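Open day at the Sterkance furniture works

Sterkance opens its works to the public once a year, in October, and this was the first time I managed to get a place. Tickets are free but you have to book, and the morning tours fill up first. I took the 1 p.m. tour and parked in the lower lot off Huerta Road, a ten-minute walk from the gate.

The company makes bedroom and kitchen furniture, most of it for hotels and rental apartments. Our group was sent to the lumber store first. Boards sit there under cover until they are dry enough to use, and the guide let us try the moisture meter on a stack of ash. My reading was too high because I hadn't pushed the pins in far enough.

From there we went through the saw hall and into the machine shop. Ear protection was handed out at the door – bring your own if you have it, as the loaner pairs were stiff. The main saw was running an order of 1,274 drawer fronts for a customer called Listine. Offcuts go down a chute and are burned to heat the building in winter.

I had hoped to see the finishing room, but it was closed to visitors while a batch was being sprayed. We watched through a window for a few minutes and then moved on to fittings. Knobs and pulls get more attention than I expected. The company keeps 97 patterns in stock, and the plain round white knob is still one of the most ordered. The guide said hotels like it because a replacement is easy to match years later. 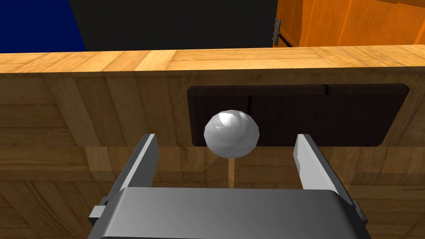
Assembly and packing

Assembly is on the upper floor. Each bench handles one kind of piece, and the glue-up for a dresser takes 60 minutes in the clamps before anyone touches it again. We were allowed to open and close drawers on the finished pieces. The cheaper line runs on wooden slides, and I liked those better than the metal ones.

Packing was quiet, as the afternoon truck had already left. The cardboard is cut on site by a Pretard machine, an older model that the staff seemed fond of.

The tour ended at 2:45 in the canteen with coffee and a seconds sale. Prices were fair – I paid 30 dollars for a nightstand with a scratch on the back. Larger pieces can be held for a week if you leave a deposit. Wear closed shoes, or you will be turned away at the saw hall.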